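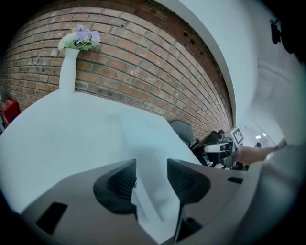 Combien de fleurs faut-il dans un vase à col étroit ? Moins qu'on n'en a acheté, et toutes coupées un peu plus court qu'on ne l'aurait voulu.

Trudy Whitcombe défend cette règle depuis 12 ans, avec la patience d'une femme à qui l'on a souvent offert des bouquets ronds. Chez Mimance, son atelier, on arrive les bras chargés et l'on repart avec la moitié de sa botte dans un seau. Le reste tient debout, penche un peu, et c'est très bien ainsi.

Le vase blanc, élancé, a la réputation d'être facile. Il va avec tout, dit-on, surtout quand on ne l'a pas encore rempli. Devant un mur de briques, il se défend sans effort : le rouge fait le travail et le blanc récolte les compliments. Quelques fleurs d'un mauve pâle, deux ou trois blanches, du feuillage, et la table prend des airs de maison bien tenue.

Decha Boonyarit, qui dessine des vases pour Clovach, se méfie pourtant des cols trop fins. « Les gens y enfoncent les tiges comme on ferme une valise », soupire-t-il. Il conseille de commencer par le feuillage, puis de glisser les fleurs une à une en tournant le vase. Au bout de 5 tiges, on s'arrête et on recule d'un pas. La sixième est presque toujours une erreur d'orgueil.

Reste l'eau, qu'il faut changer tous les deux jours, et que tout le monde change le dimanche de la visite. Pour le goulot, Trudy recommande un écouvillon à biberon. Le sien date de décembre dernier et n'a jamais vu de biberon.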